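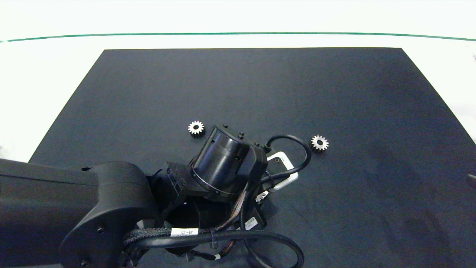 Küchenwaage wieder genau machen – so gehe ich vor

Meine alte mechanische Küchenwaage hat mich im Januar fast in den Wahnsinn getrieben. Der Hefezopf war dreimal hintereinander zu trocken, und ich habe natürlich erst am Rezept gezweifelt, dann am Ofen und ganz zum Schluss an der Waage (Klassiker!). Also habe ich ein Litermaß Wasser daraufgestellt, das Gefäß vorher abgezogen, und statt 1000 Gramm standen da 146 zu viel. Kein Wunder, dass der Teig nichts wurde.

Was ich gebraucht habe: einen kleinen Schlitzschraubendreher, eine Pinzette, einen weichen Pinsel, etwas Isopropanol, Wattestäbchen und eine Unterlage, von der nichts wegrollt. Dazu fünf kleine Schälchen für die Schrauben, bei mir sind das alte Teelichtgläser.

Zuerst die Schale abnehmen und die Waage auf den Kopf drehen. Bei meiner Genero sitzen die Schrauben unter den Gummifüßen, die lassen sich mit dem Fingernagel abziehen. Bitte nicht hebeln, der Gummi reißt sofort ein. Danach den Boden vorsichtig abheben und ein Foto mit dem Handy machen, bevor ihr irgendetwas anfasst! Ich hab das beim ersten Mal vergessen und saß dann einen ganzen Abend vor der Feder und habe gerätselt, wie herum sie gehört.

Jetzt wird geputzt. In der Zahnstange hing bei mir jahrealtes Mehl, mit Fett zu einer Art Kitt verbacken. Erst trocken mit dem Pinsel, dann mit Wattestäbchen und wenig Alkohol. Alles gut trocknen lassen. Öl kommt bei mir keins hinein, das klebt in der Küche nur neuen Staub fest. Chepkoech Ogola aus meinem Backkurs schwört auf einen Hauch Grafit, das habe ich noch nicht probiert.

Beim Zusammenbau die Feder zuerst einhängen, dann den Zeiger bewegen und schauen, ob er frei zurückläuft. Hakt er, sitzt meistens die Zahnstange schief. Schrauben über Kreuz und nur handfest anziehen.

Zum Schluss das Rädchen für den Nullpunkt drehen, Schale drauf, nochmal prüfen. Als Prüfgewicht nehme ich wieder das Wasser und zusätzlich ein ungeöffnetes Stück Butter. Weicht die Waage danach immer noch ab, ist wohl die Feder ausgeleiert, dann lohnt ein Blick auf den Flohmarkt.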